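Werkstattheft Kevent, 7. Jan. 2022

Regeln fürs Durchlaufregal, zweiter Anlauf – die alte Liste von Tultier passt hier hinten und vorne nicht.

1. Kisten gerade auf die Röllchen, nie über die Trennschiene. 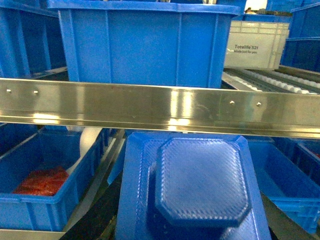 Zwei Ebenen, dazwischen die Edelstahlschiene

2. Vorne muss die Kiste an der Leiste anstehen, sonst greift der Arm daneben. 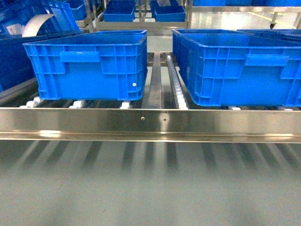 Zwei Bahnen, Trennschiene in der Mitte

3. Mit Teil im Greifer höchstens 300 mm/s, auch wenn der Gang frei ist. 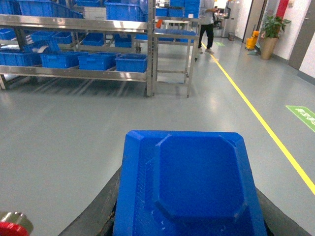 4. Volle Kisten bis zu 10 kg, mehr will ich vor Februar nicht freigeben!

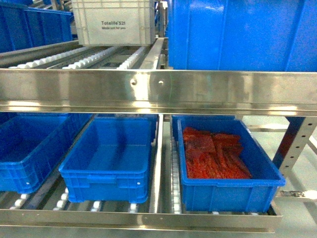

Leere Kisten kommen bei mir sofort raus, steht jetzt auch so im Blatt 912.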